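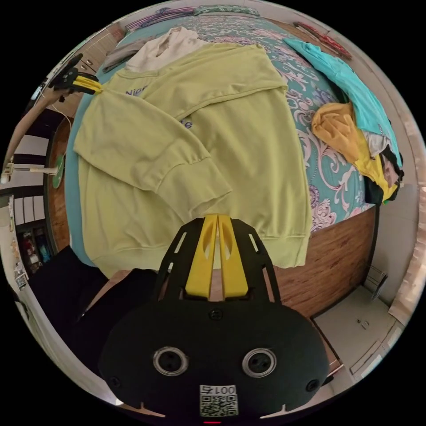

Home Routines Lead, Briltow
Progress report to the Rorkari Fund, period ending April

The clothes-folding strand of the Zavirum project is now running in 21 households. At the last report we were still working at tables. We have since moved most sessions to the bedroom, because that is where people told us their clean laundry ends up. A bed gives more room for a bulky top, but the surface is soft and a heavy hem tends to slip over the side.

Sweatshirts and hoodies remain the slowest items. The written steps ask people to lay the top face up, bring in one sleeve, bring in the other, and then fold from the hem. Several households found the sleeve step unclear, so it has been rewritten and now takes up a page of its own.
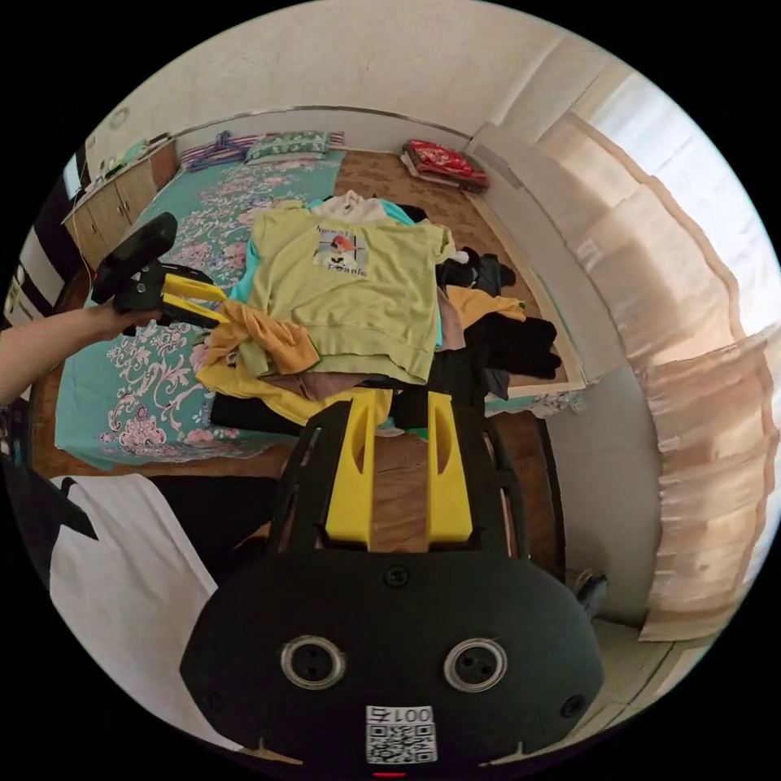
The second change concerns the starting pile. Our first plan had clothes sorted by type before any folding began. Few homes did this, and those that tried said it doubled the handling. The current version starts with whatever is on top and lets the finished stacks build up as people go. Twisted items are straightened first and set flat.

Logged folds for the period came to 2,722, against 166 in the opening month. Spending is within budget. The one extra cost was reprinting the sleeve page. 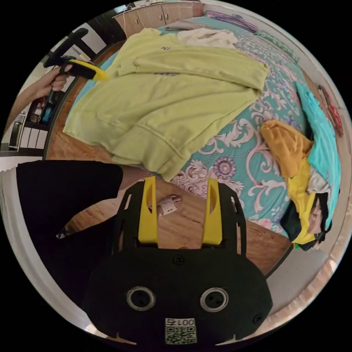
Sweatshirt at the near end of the bed, with other clothes piled on the right side.

Two matters are still open. We have no agreed way to record items that are folded and then redone, and households are counting them differently. The Erdős site has also asked for a shorter sheet covering only tops. A draft is with them for comment.

In the next period we plan to add 8 households and begin on bedding. We ask that the remaining print budget be carried forward to cover the new sheets.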